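Diary of the Visiting Officer

Kodikara Day Centre, Vindulbridge

2023-04-24

Attended the open day of the Zallemetti laboratory on behalf of the Day Centre. The purpose of the visit was to see the two-armed robot at work in a kitchen task and to form a view as to whether our members might take part in the trial proposed for June. I was received by Bjartur Ásgeirsdóttir, who leads the household programme and who had kindly arranged for our party to be taken round ahead of the general public.

The task under demonstration was the preparation of a fruit drink with an ordinary blender. We were shown to the table once the coats had been dealt with.

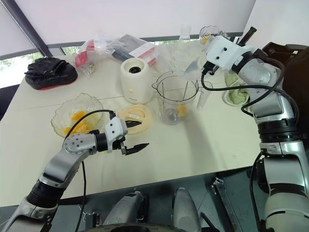
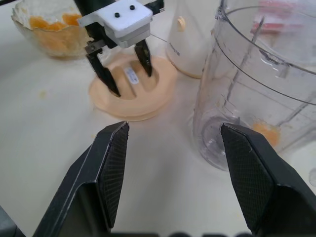
The blender demonstration

The work is divided between the two arms. Ms Ásgeirsdóttir explained the intended order: the jug is to be filled with fruit from the glass bowl, the lid is to be fitted, the jug is to be set on its base, and the drink is to be poured. I had supposed that the blending would be the matter of interest. She advised that the greater part of her team's effort has gone into the lid, and we spent most of our time at the table on that subject.

The lid is round with two openings, and a bar runs between them with a small label on it. A person would take hold of it without thought. For the robot, the fingers must come down over the openings at the correct angle and close upon the bar, and the lid must afterwards be turned to suit the jug. I noted that the fingers of the gripper seen close to carry a crosshatched pad on their inner faces. I asked whether these pads could be removed for washing and was told that they could, although the present fastening is thought to be too fiddly for use in a home.

We watched the lid task on 3 occasions. On the first the lid was lifted and fitted. On the second it was lifted but came down askew, and the arm was stopped by the operator. On the third it was fitted again, after a pause that one of our members found rather long. Ms Ásgeirsdóttir made no attempt to hurry us past the second attempt and answered questions on it fully, which I record to her credit. The operator remained within reach of the stop control throughout.

The laboratory keeps a tally of every attempt at the lid since the present grippers were fitted. The figure given to us was 2,344. I asked how many of these had succeeded. The answer was that the proportion depends a great deal on which lid and which table are used, and that a written summary would be sent. I have made a note to request this again if it has not been received by the end of the week.

Questions put by members

Our party numbered 10, and I had asked each person to bring one question. Those below seemed to me the most useful.

Whether the robot knows that the fruit is ripe. It does not. Choice and cutting of the fruit remain with the person.

Whether it would work at a table covered with a cloth. This has not been tried. The laboratory uses a plain white table, and a patterned cloth was thought likely to cause difficulty. Several members would not wish to give up their tablecloths, and I said so.

Whether the arms would strike a person who leaned across. The arms are set to halt on contact. A member of the laboratory staff demonstrated this by placing his forearm in the path of the left arm, and it stopped. Visitors were not invited to repeat the exercise, and I consider that proper.

Who washes the jug. At present the staff do. There was some laughter at this, though the point is a fair one. For a member with weak hands, taking the blades out and cleaning beneath them is harder than making the drink. Ms Ásgeirsdóttir wrote it down and said that it had not been raised in those terms before.

Whether the robot could be asked to stop halfway and leave the rest. It can, by voice or by button. The voice command is at present in English only.

Other matters seen

After the blender table we were taken to the adjoining room, where the Zivelmont lifting frame was on view. It is a separate product, for moving a person from bed to chair, and is further advanced than the kitchen work. The frame was shown with a weighted dummy. I found the motion smooth but the noise considerable, and I should not like to see it used at night in a shared room. A leaflet was handed out. The print is too small for most of our members and I have asked for a larger copy.

Refreshments were served in the corridor – tea, biscuits and a fruit drink made by hand from a second blender. Seating was short, and two of our members stood for longer than I would wish. I mentioned this at the desk and chairs were brought directly.

The lift at the Vindulbridge end of the building was out of order. We used the goods lift with the help of staff. If a further visit is agreed, the state of the lift should be confirmed by telephone on the morning itself.

Views and action

I was favourably impressed by the frankness of the staff and by the care taken over safety. I am less certain that the kitchen task, in its present form, answers a need that our members have. Those who spoke to me on the return journey wanted help with jars, tins and the oven, in that order. Only one mentioned blenders, and she owns one already and manages it well. On the other hand, the handling of lids has a plain bearing on jars, and Ms Ásgeirsdóttir was keen to hear more on the subject. She has offered to come to the Centre and sit with members for an afternoon before any decision is taken on the trial.

I have undertaken to do the following:

Write to Ms Ásgeirsdóttir with thanks, and accept the offer of an afternoon at the Centre.

Send her our list of kitchen tasks, with the washing of the jug added.

Request the written summary of attempts and the large-print leaflet.

Ask the insurers whether members may take part in the June trial off our premises.

Returned to the Centre at ten minutes to five. The minibus was refuelled and the key handed in. One umbrella was left aboard, navy with a wooden handle, and is now at reception.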